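Sorting colored glass – mix or match?

pebblejar
Pulled all my glass out onto the wood table this afternoon and now I can't decide. The green flask is my favorite, it goes wherever the light is. 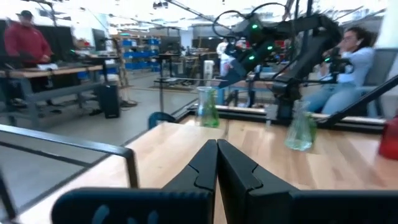
Green stuff on the pale wood

mossyoak
Group by color! Reds in one spot, greens in another.

pebblejar
Tried that with the cups before – looked like a store. Here they're all mixed up again. 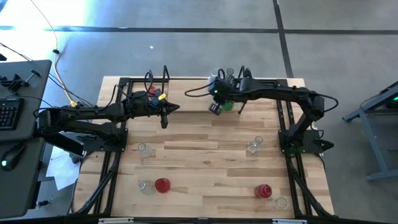 I'd also like to keep the clear ones handy for water.

tinlid6
Disagree with mossyoak. Mix them, but go by height.

pebblejar
OK, leaning that way. A Hviid shelf is $30 and I may get a second one.

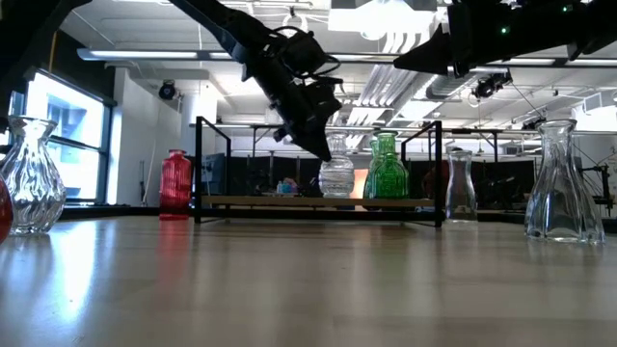 Does anyone wash ribbed glass by hand? I use Casta soap and a bottle brush.

mossyoak
By hand, always. Still say group them.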